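Orkura Coastal Passage Fund
Progress report, second period
Prepared by Gintarė Uibo, 22 July 2019

1. Status of the vessel

Flondby remains afloat at the Jernden yard. The standing rigging was replaced in full during the period, and the new forestay was tensioned after the mast was restepped. Engine hours stand at 1266. The raw water pump was rebuilt — the old impeller had lost two vanes — and the cooling circuit was flushed before the next run.

2. Passages completed

Four of the planned passages have been made. The longest was 64 nautical miles, skippered by Karim Sfeir, with wind over tide for the last third. The second reef was taken in before dark and kept in until the harbor entrance. One passage was put off because of fog and has been moved to the next period.

3. Crew training

Rūta Toom and Darius Dambrauskienė finished the night watch module. Vija Paulauskas has completed the chart work and still needs the radio certificate.

4. Spending

Rigging came in under the grant line. Berthing went over, as the yard bills by overall length and the bowsprit is included. We ask to move the rigging balance to berthing. No change to the total is requested.

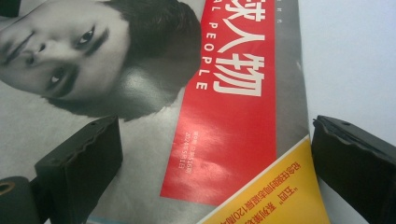

Will the delayed passage affect the December haul-out?
The haul-out date stays as booked, and the passage will be sailed before it.

5. Next period

Replace the port jib sheet track. Service the seacocks. Fit the 20 amp charger now held in the yard store. The wiring plan for the charger goes to the surveyor first — his comments will be attached to the next report.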